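Dish rack

Reading time: 6 min

A dish rack (also dish drainer, plate rack, drying rack, draining rack) is a frame for holding washed dishes upright while the water runs off and the air gets at them. Found on kitchen counters, over sinks, inside cupboards, on tables. Small ones with a row of pegs are often called plate racks or plate stands and may be used for storage only, with no drying involved.

Terms

Usage is loose. In shops "dish rack" usually means the larger countertop kind with room for bowls, cups and flatware. "Plate rack" is narrower in meaning, a base with pegs, slots or dowels, plates only. "Drainer" implies a tray or spout underneath to carry water off. Plenty of sellers use all three for the same item. "Drying mat" is a seperate thing, a cloth or silicone sheet laid flat on the counter, though the two are often used together.

Basic parts

Base. Either two long rails joined by crosspieces or a solid piece with holes bored in it. Has to be wide enough front to back that a big plate doesn't pull the rack over.

Pegs or dowels. Upright, set in pairs. The plate drops between one pair and the next and leans on whichever side it falls to. Pegs that are too short let large plates roll out, pegs too tall get in the way of bowls.

Feet. Sometimes missing on cheap racks. A lifted base lets air in underneath and keeps the wood out of standing water.

Tray. Optional. Plastic, steel, enameled metal. Needs emptying unless it slopes to the sink.

Materials

Wood. Beech, bamboo (a grass, but sold alongside wood), maple, pine in the cheaper ones. Soft on glaze and quiet. Darkens where water sits. Pegs can swell and then work loose when they dry out again.

Coated wire. The most common kind in many homes. Cheap, light, holds odd shapes. Weak point is the coating, which cracks at the joints and at the tips, then rust gets in and leaves orange marks on the plates.

Stainless steel. Costs more. Lasts. Noisy. Shows hard water spots.

Plastic. One molded piece, easy to wash, stains from tea and tomato sauce. Goes brittle near a sunny window.

Sizing and spacing

Spacing between pegs matters more than overall length. Plates with a shallow rim can stand close together, deep plates and pasta bowls need double. A gap of 2 inches suits most bowls and wastes space with flat plates. Adjustable racks exist, with dowels that pull out and move to another hole, and these tend to loosen over the years.

The maker Ondrejka sold a short wooden rack with fixed pegs for small kitchens, listed as model 527 in its catalog. No tray. It stayed on sale with almost no changes and is still the pattern many low-cost copies follow. Trulteo made a folding one on crossed legs, popular with campers and students, known for pinching fingers at the hinge. Gito's version was wire, two levels, with a cup rail along one side.

Loading

Plates go in on edge, faces all the same way if possible. Largest at the back or at one end, then down in size. Skipping a slot between plates speeds up drying a lot, since water film between two close plates has nowhere to go. Heavy items low and toward the middle. Anything that isn't a plate tends to end up wedged between the plates, which is normal use, but it can push them apart and put weight on pegs that weren't meant to take it. 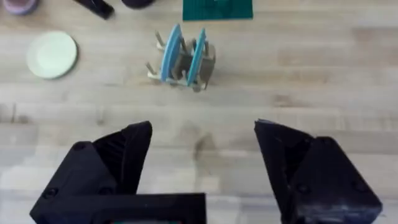

Wet plates put in at a slant drip from the lowest point of the rim, so the drips collect in one line under the rack. On a bare wood table this line will show after a few weeks. A folded towel or shallow tray fixes it. Oiled tops hold up better than varnished ones once the varnish has a scratch in it, as water creeps under the finish and lifts it.

Bowls lean forward against the pegs, open side down or sideways. Cups do not belong in a peg rack unless it has hooks or a rail. Flatware in its own holder, handles down for forks and spoons. Sharp knives dried by hand and put away, not left in the rack.

Unloading

Take from the front first. On light racks take from both ends in turn, as a rack with all its weight at one end can tip when the last heavy plate is lifted past the pegs. Lift straight up before pulling forward. Most chips happen on the way out, rim against the next plate over.

Drying times

Depends on the room. In a warm kitchen with a window open a plain glazed plate is dry in 30 minutes or so it's usually said, longer in damp weather, longer again for unglazed foot rings, which hold water well after the face feels dry. Plastic plates take longest. They don't hold heat from the wash water the way ceramic does, so the drops just sit there.

Storage use

Many small racks never see a wet dish. Set on a shelf or in a deep drawer they keep plates upright so one can be taken without lifting a stack. Takes more height than stacking and less weight on the bottom plate. Good for glazed ware that scratches easily, and for plates used every day. The kitchen writer Iestyn Hopkin argued for this in a short piece on small apartments: "A stack of plates is a stack you have to move. Stand them up and you only ever touch the one you want." He kept his on the table by the wall, with a chopping board in the end slot, and complained at some length about racks with an odd number of pegs.

Display racks are related but usually hold the plate facing out, at a steeper lean, with a lip at the front. Old farmhouse versions hung on the wall above the sink and did both jobs, draining straight into the basin and storing the plates till the next meal. Tosance, a maker of kitchen fittings, built a wall type of this sort with 40 slots, meant for boarding houses.

Cleaning and care

Wire and plastic: hot water, dish soap, a brush for the corners. Vinegar for white scale. Rinse well.

Wood: wipe down, do not soak. Stand it on end to dry now and then so the underside gets air. Food-safe mineral oil when it looks gray or feels rough. Cooking oil is a poor choice, it goes sticky and starts to smell.

Peg holes collect grime. A pipe cleaner or an old toothbrush gets in there. Black spots around the base of a peg are generally mold, and light ones can be sanded off. If the wood has gone soft, replace the peg or the rack.

Trays should be emptied daily. Slime on a tray comes from water left standing, and it will come back in a few days if the tray is only rinsed.

Common faults

Loose pegs. Pull out, clean the hole, glue with a waterproof wood glue, leave overnight.

Wobble. Usually a warped base. Stick-on felt or rubber under the short corner. Felt gets wet and falls off, so rubber is better near a sink.

Rust spots. Rubber end caps are sold for wire tips. They hide the rust more than they stop it.

Plates falling sideways. Rack too widley spaced for the plates, or plates too small. Use every slot from one end and let them lean together.

See also

Drying mat; Sink; Cutlery tray; Plate stand; Draining board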